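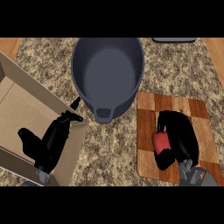 A simulated kitchen counter during a two-armed demonstration, with one gripper on the bell pepper and the other near the handle of the pot.

Demonstration collection (also demo collection, or, among those paid by the hour, "driving") is the gathering of recorded examples from which a robot control system learns a task. A person steers the robot through the task, the software stores what the robot sensed and what it was told to do, and the process is repeated until the person has developed opinions about vegetables. The recordings are then used to train a policy, a program that takes in the robot's current view and joint positions and puts out its next movement.

Collection can be done on physical robots or in a simulator. The two are often mixed, and supporters of each tend to describe the other as a useful supplement.

Background

Writing instructions for a robot by hand works well when the parts always arrive in the same place. Kitchens are less cooperative. A pepper may be lying on its side, pointing the wrong way, or next to something the arm would prefer not to hit, and the list of rules needed to cover every case grows until its author changes jobs. Learning from demonstrations, often called imitation learning or behavior cloning, moves the burden from the programmer to the operator, who is asked to do the sensible thing many times and let the software work out what was sensible about it.

Method

An operator controls the arms with handheld controllers, a headset, or a smaller pair of arms that the robot copies. Two-armed tasks are harder to record than one-armed tasks, as the operator must keep the idle hand still. Most people cannot. Idle arms in demonstration sets are known to drift, twitch and hover, and a policy trained on them will learn to drift, twitch and hover with great accuracy.

Each attempt is called an episode. An episode begins with a reset, in which objects are put in their starting places, and ends when the operator marks it as a success or a failure. In a simulator the reset takes one key press. On a real counter it takes a person, who is usually the same person.

Starting positions are varied on purpose. A set in which the cutting board never moves teaches the robot a good deal about that one spot on the counter and very little about cutting boards.

The Clorow set

Clorow is a collection of simulated kitchen episodes put together by the software firm Dremedetti using its in-house simulator, Utota. It covers 17 tasks, most of them involving food, cookware and a choice of containers. Episodes were recorded by 4 operators in shifts of two hours, a limit brought in during July after a review found that the last part of longer shifts contained most of the dropped items.

The operators' guide was written by Mebrat Gebreyes and is better known than the data. It runs to 12 pages, two of which deal with what counts as "in" a pot. Under the Gebreyes rule, an object resting on the rim is not in the pot, whatever the operator feels about it at the end of a shift. The guide also forbids "heroic recoveries," meaning long, lucky rescues of an object that should have been dropped and reported. Short recoveries are welcome, as they show the policy how to get out of trouble that it will certainly get into.

Quality control

Episodes are commonly screened for length, jerky motion and objects passing through one another, the last being a problem limited to simulators. Jarosław Sikora, who ran screening for Clorow, argued against deleting slow episodes outright. In his view, slow operators were often the careful ones, and the fast ones were often playing a different game. The compromise was to keep the slow episodes and trim the pauses, including one long enough to have been lunch.

Criticism

The main objection to simulated collection is that simulated objects behave too well. A rendered pepper does not bruise or roll under the stove, and its skin has whatever friction it was assigned. Policies trained only on such material may grip real produce with misplaced confidence. The Hầu project, a smaller effort using physical arms, was started partly in response to this complaint. Its records are considered more realistic and contain a large number of episodes labeled "floor."

A second objection is that operators differ. When two people approach the same object from opposite sides, a simple policy may average them and go straight through the middle, where neither person ever went. Newer training methods handle this better, although many labs still settle the matter by asking everyone to use the left side.

See also

Behavior cloning
Motion planning
Sim-to-real transfer
Teleoperation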